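Course materials > Small Service Businesses > Unit 7: Pricing a haul-away job

Hauling firms like to quote by volume. Ask what counts as a "quarter load" and the answers get vague fast. Hultwood measures to the top of the rails, Bevar measures to wherever the pile stops, and both call it the same thing on the invoice.

Take the Prata job. The estimate over the phone was 300 dollars. The bill was 2,435. Kadir Özkan blames the stairs and a second trip to the dump. Maybe — but neither one was on the written estimate, so I would not give him that.

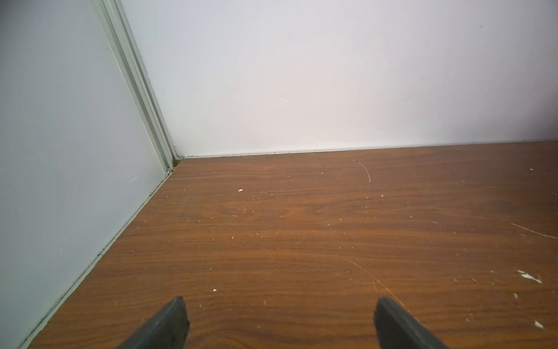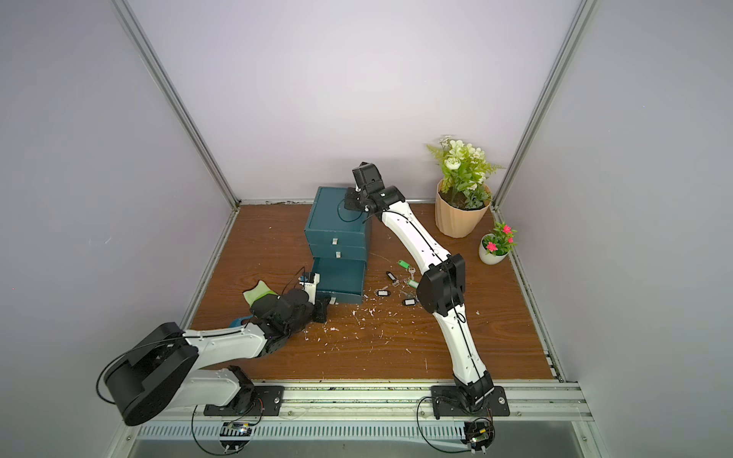

Second picture: teal drawer cabinet, bottom drawer partly open.

Be just as careful with "we donate what we can." Ask for receipts. Erora claims 2,000 items passed on to charity by July of last year and lists no charity by name. Treat that as advertising until you see paper.

Disposal fees are the other soft spot. A flat rate that "includes dumping" often leaves out mattresses, paint and tires. Read the exclusions first, then the price.

For next class: rewrite the Prata estimate so the customer could have predicted the bill. Ostap Romaniuk has the blank forms.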